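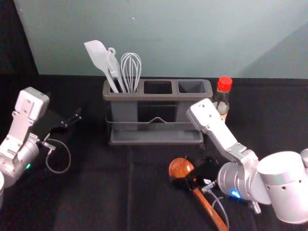
4.2 Collecting the demonstrations

All demonstrations were given by remote control, one operator per session, both arms driven at once from a pair of hand-held leader arms. No hand guiding in this round. We did try it in November, and the operators' hands kept ending up in the head view, so those recordings were dropped and are not counted below.

The task is putting kitchen tools away in an open holder (Fig. 3). Operator gets a spoken instruction, e.g. "spoon in the right one", and nothing else. No set path, no set arm. Lies Groen wrote the instruction list and Maksym Moroz did most of the early driving; later sessions were split between Angelica Tolentino and two operators from Binden who had not used the rig before.

Figure 3. Two-arm set-up for the utensil task. The right gripper holds a wooden spoon; the left is open. White utensils stand in the left compartment of the holder, the other two compartments are empty.

In total 2841 demonstrations were kept. A demonstration starts when the operator presses the pedal and ends when they let go of it, so length varies a lot. Slow ones were kept. Failed ones were kept too if the operator recovered without help, and marked as such in the log. 265 of the kept set carry this mark. We think they matter, see 5.3, where a policy trained without them tends to freeze after a bad grasp.

Long handles were the main trouble. A spoon gripped near the bowl is easy to lift but has to be turned before it can go in handle first, and with the leader arms that turn is awkward, the wrist runs out of travel. Operators found two ways round it. Either set the spoon down and take it again further along, or pass it to the other arm. Moroz nearly always passed. Tolentino nearly always re-grasped. We left both in and did not label them, which in hindsight was a mistake: the trained policy sometimes starts a pass, then changes it's mind halfway and drops the tool between the grippers.

Crowding is the second problem. With several tools already in one compartment the next one catches on them, and the operator feels none of this, as the leader arms give no force back. They work by eye only. Some 15 practice runs seemed enough for a new operator to stop pushing down hard on a stuck handle, though we did not test this properly.

Between demonstrations the tools were moved by hand, holder shifted and turned a little, bottles and jars left standing nearby as clutter. Policy never has to touch these. Cloth was not smoothed between runs.

Recordings were checked by Soledad Cervantes, who watched each one at double speed and threw out any where the pedal was pressed late or a camera stream had dropped. Splits were made by operator and not by run, so that the test operator is allways unseen in training. Training on the Filolard baseline used the same splits, with 5 seeds for each setting.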